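Kitchen Tables of Brarnthorpe: Gallery 3

The Hartley Street flats have 33 kitchens, and most of them were built to the same plan. For this gallery we asked people to let us in on an ordinary Saturday and leave the table as it was. The full set has 157 pictures and can be seen in the Pratus reading room during opening hours. Captions are by Fuseini Abubakari, who also did the visits.

Gallery 1 covers hallways and coat hooks. Gallery 2 covers shelves. Gallery 3 is the table and whatever is on it.
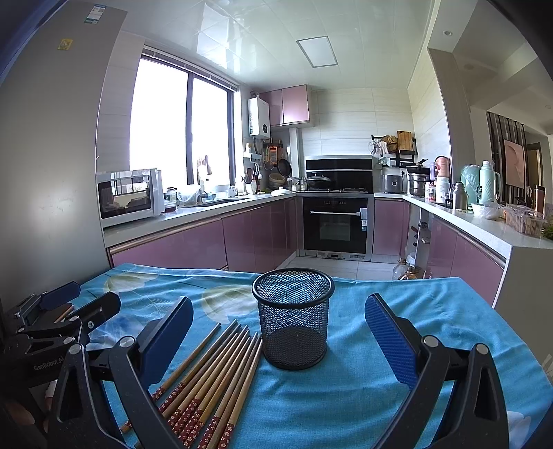
BRARNTHORPE, June. Chopsticks with dark red bands and small white flowers at the thick ends, laid out on a turquoise cloth beside an empty wire-mesh pencil cup. The leaf and circle print on the cloth is pale and shows best in window light. Behind the table are the refrigerator, the window with its blind rolled up, and a white countertop oven.

Mesh cups came up often on the visits. People keep chopsticks, straws, pens and wooden spoons in them, and several households had bought theirs at the Tilteck store when it was still on the corner. They rinse easily and drain well if you stand them on a rack.

Prints can be ordered at the reading room desk. Quote the gallery number and the flat number when you order. Flat 404 has asked to be left out of the print sales, so its pictures are for viewing only.

Gallery 4, on windowsills, is being captioned now. If you live in the building and would like your kitchen included, leave a note at the desk.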